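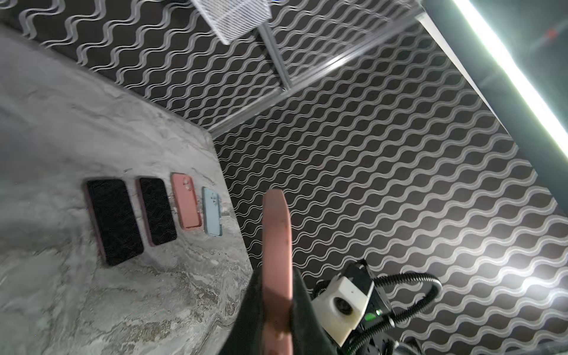
Section 4. Sorting, Cleaning and Storing Phone Cases

4.1 Before you start

This section covers the care of slip-on phone cases supplied with the Fellside counter kit: hard cases with a dark lining, soft silicone cases, and translucent cases. Wallet cases and cases with a built-in battery are covered in Section 5. Do not use the steps below on either of those.

You will need:

A flat, hard surface at least 570 mm long
One microfiber cloth, dry
One microfiber cloth, damp
Mild dish soap
The soft brush from the kit (part 3034)
Storage sleeves

Stone, tile and sealed laminate are all suitable surfaces. Do not lay cases on newspaper or printed packaging. Ink can transfer to silicone and cannot be removed.

CAUTION: Take the phone out of the case before any cleaning step. Do not clean a case while it is on the phone, even with a dry cloth.

4.2 Laying out the cases

1. Wipe the surface with the damp cloth, then dry it.

2. Place the cases flat in a single row, long sides parallel. Leave a small gap between each case and the next so that a finger can reach the rim on both sides.

3. Set the row toward the back of the counter, near the wall. The front of the counter is your working area and should stay clear.

4. Arrange the cases by type. Hard cases with a dark lining go on the left, silicone next, translucent on the right. The order matters in 4.3, where the translucent case is cleaned first.

5. Check that every camera cutout is free of lint. Lint in the corner of a cutout will scratch the lens surround when the case goes back on.

NOTE: Two dark cases with similar rims are easily confused once they are off their phones. If you have two of the same color, compare the outer size and the position of the cutouts before going further. Color is not a reliable guide - maroon and purple rims in particular look alike under warm kitchen lighting.

4.3 Cleaning

Work from the lightest case to the darkest.

1. Translucent and pale cases. Put one drop of dish soap on the damp cloth and wipe the inside, then the outside. Run the brush along the small cutouts on the long edge. Rinse under lukewarm water, no hotter than 38 °C.

2. Silicone cases. Wash as in step 1 but do not scrub. A matte finish will turn shiny where it is rubbed hard, and the shine is permanent. Pat dry.

3. Hard cases with a textured lining. Use the dry cloth only on the lining. Brush along the texture first, then across it. The rim may be wiped with the damp cloth.

4. Return each case to its place in the row with the opening facing up. Leave until fully dry.

CAUTION: Do not use alcohol wipes, bleach, window cleaner or nail polish remover on any case. Do not put cases in a dishwasher or dry them with a hair dryer.

NOTE: Yellowing of a translucent case is caused by age and light. It is not dirt and will not respond to washing.

4.4 Checking the fit

1. Flex each corner of the case gently. Replace the case if a corner shows a split or a white stress line.

2. Seat the phone at the camera end first, then press down along one long side and across to the other.

3. Press each side button once through the case. If a button feels stiff or stays down, remove the phone and reseat it.

4. Run a fingertip around the rim. It should stand evenly above the glass. A silicone case that lifts at one side has stretched and should not be used for drop protection.

4.5 Storage

1. Slide each dry case into its own sleeve. Do not nest a small case inside a larger one.

2. Write the phone model on the sleeve label. The inside of most cases has no model marking.

3. Store sleeves upright in the Grinico tray, openings facing up, with pale cases kept apart from dark silicone. Dye can migrate between soft cases pressed together for long periods.

4. Keep the tray out of direct sun and away from the stove.

4.6 Common problems

Case feels sticky after washing: soap residue. Rinse again without soap and pat dry.

Lint clings to silicone: normal. Wipe with a damp cloth just before use.

Lining is lifting at one edge: stop using the case. Do not reglue - most household adhesives soften the shell.

Case slides on the counter: the surface is still damp. Dry both the surface and the back of the case.

Replacement sleeves and brushes are ordered by part number from the list in Appendix B.

Section 4 revised Apr 19, 2025. Text: Ladan Alipour. Checked: Shahla Azimi.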